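Home News Apps Tablets Printers Reviews Contact

Drestix says its tablets will scan without a computer, but check the small print

Drestix will let owners of its tablets scan documents straight from a wireless scanner starting in May, the company said. Until now, anyone who wanted a paper contract on the tablet had to scan it on a computer first and send it over.

The feature comes through a free app called Nosis. Drestix claims it works with 300 scanner models. The list on its support page has 41 names on it, and several of those are the same machine in a different color.

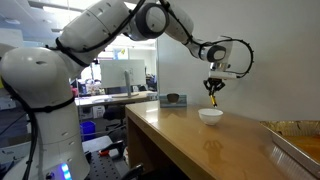

The company says the rest will be added "in stages," with no dates given. We have heard that before. Last year's promised fax tool, Sametti, never got past a test version and was dropped from the app store without a word.

There is also the matter of where the pages go. Nosis sends every scan through a Drestix server before it lands on the tablet, even when the scanner is in the same room. Drestix says files are deleted after delivery – it does not say how soon.

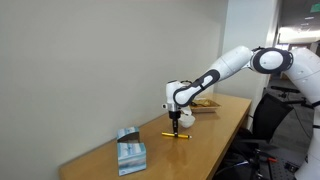
A yellow pen on a desk, held in a black gripper.

Free accounts are capped at 3000 pages a year. That sounds generous until a small office starts feeding in old invoices. The paid plan lifts the cap, but Drestix would not give us a price. 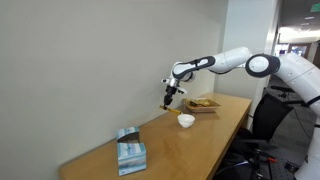
Older tablets are left out. The app needs the current system version, and Drestix has no plans to bring it to earlier models. Owners of those can still scan to email, as they do now, and open the attachment on the tablet.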